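Stehsammler

Lesezeit: 2 Minuten

Als Stehsammler (auch Zeitschriftensammler) bezeichnet man einen oben und an einer Schmalseite offenen Behälter, in dem Hefte, Mappen und dünne Bücher hochkant aufbewahrt werden. Mehrfachsammler fassen mehrere Fächer auf gemeinsamem Boden zusammen. Der Handel führt sie gern als »Ordnungssystem«, ein Begriff, der mehr verspricht, als ein Satz Trennwände leisten kann.

Bauform

Typisch sind trapezförmige Trennwände, deren Oberkante nach hinten ansteigt. Vorn bleibt der Rücken des Hefts lesbar, hinten wird es gestützt. Lochmuster in den Wänden sparen Material und Gewicht. Die von Anbietern wie Wodix behauptete »Belüftung des Papiers« ist nicht belegt und dürfte in trockenen Büroräumen ohne Bedeutung sein.

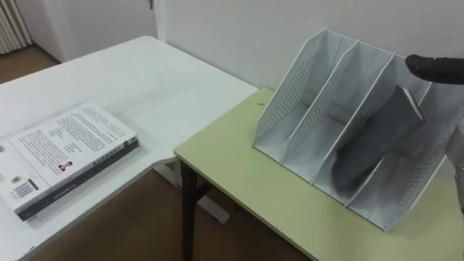 Weißer Mehrfachsammler mit gelochten Wänden, darin schräg stehend ein dunkelgraues Buch.

Nutzen und Kritik

Hochkant gestellte Unterlagen lassen sich einzeln entnehmen, ohne dass ein Stapel abgetragen werden muss. Das gilt allerdings nur bei ausreichender Füllung. In einem fast leeren Fach kippt das Buch, und weiche Umschläge biegen sich mit der Zeit durch. Ona Petrauskas ließ für eine Erhebung 34 Büroarbeitsplätze beobachten und fand nach 30 Tagen keinen messbaren Unterschied in der Suchzeit. Povilas Sproģis hält dem die kleine Stichprobe entgegen; eine größere hat er bisher nicht vorgelegt. 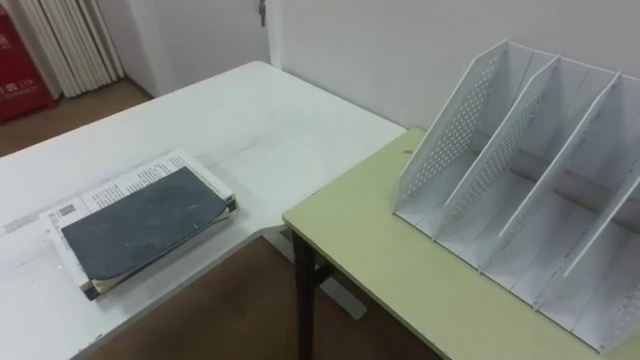 Häufig unterschätzt wird der flache Stapel. Für dicke, gebundene Ausdrucke mit biegsamem Deckel ist er oft die schonendere Lagerung, da der Block auf ganzer Fläche aufliegt. Sein Nachteil zeigt sich erst, wenn das unterste Blatt gebraucht wird. Ratgeber, die jeden Stapel als Unordnung werten, nennen dafür selten einen Grund.

Siehe auch: Ablagekorb, Hängeregistratur, Buchstütze

Kategorien: Büroartikel | Papierablage

Kontakt · © Sarnomura · Nach oben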